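Sat 10 June

The curfew was lifted at six this morning and I was out of the door by five past, in yesterday's skirt and with my hair all over the place, because I wanted bread and I wanted to hear people talking. You would think two days indoors would be a kind of holiday. I had such plans for them! I was going to finish the hem on the blue curtains and write to my sister properly, and what I did was sit by the radio and eat crackers.

So, the news, as far as anyone has it. The army has pulled back from the bridge but kept the checkpoint at the bottom of the Rallia road, and the trucks are being let through in the mornings only. The radio says the men who fired on the convoy on Wednesday night went over the ridge toward Peltard, and the colonel says they are surrounded, and the baker says the colonel said the same thing in February and they weren't surrounded then either. I bought two loaves and then went back for a third. The line was nearly to the pharmacy and very cheerful, everyone telling everyone else where they were when it started. I was in the bath. I have told that to so many people now that it has begun to sound made up.

Kenna Jardine was ahead of me in the line and she had been over to the school, where they put the families who came down from the upper villages. The number on the door is 488, chalked up by the district office, and she says that was last night's number and more came in at dawn with their goats. They've got the children sleeping in the gym and the goats on the soccer field, and the water tank is holding up, but they're short of blankets and of anything for the babies. I said I had the two gray blankets in the chest and the nice one from Akinola that I never use, and then all the way home I argued with myself about the nice one. It went in the bag in the end. Mother would have sent it without even thinking about it, and she was the one who paid for it.

Musa Ogunleye stopped by around lunchtime to look at the back window. It's only cracked, and he doesn't think it was the blast at all, he thinks the frame has been pulling on it for years, but he taped it very neatly for me and wouldn't take anything except tea. He is worried about his brother, who drives one of the fuel trucks and was supposed to be in Pirnach by Thursday. The phones beyond the ridge have been off since the shooting, so no word means nothing one way or the other, and I said so, and he said so too, and we both drank our tea rather fast. I do hope he's sitting at some roadside place playing cards and complaining about the food. Musa left his tape measure on the sill. I must take that back to him.

Old Mrs. Uzor downstairs (Ekaette, as I'm finally allowed to call her, after all these years of carrying up her mail) turned 93 yesterday in the middle of everything. There was to have been a party, with the nieces coming up on the bus, and of course there was no bus. I went down in my slippers with a candle and half a jar of plums and we had a very nice time of it. She has been through three of these, she told me, and in the first one there was shooting in this very street, and her father put the mattresses up against the windows and taught them all card games for a week. She still cheats. She asked me to leave the door to the stairs open at night, and I have done that, though I don't sleep as well with it open.

There was a helicopter this afternoon, going low and slow along the river, and everyone in the market stopped and looked up, and then it went off east and the woman with the eggs just carried on counting from where she had left off. I didn't like it. I came home the long way, past the church, and on the steps I ran into Alaric Begay, who is still trying to get his paper out with no newsprint. He has one sheet, both sides, and he's only printing what he has heard from two people who don't know each other. That leaves him a lot of white space – he's filling it with the bus times and the clinic hours, and I think it's the most useful issue he's ever done. He asked if I'd read it over for spelling tomorrow and I said yes.

Curfew again from nine, but only on the lower streets, so I can sit on the balcony if I keep the light off. Dela Sulemana has called across twice from her side to ask if I have heard anything, and I haven't, and neither has she. It is a lovely soft evening, with the dogs barking up on the hill and somebody frying onions. Tomorrow it's blankets to the school first, then Alaric's spelling, then Musa's tape measure, and if the trucks do come in I want to be early for flour.

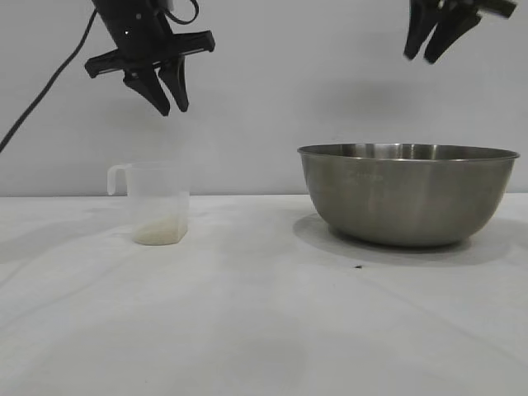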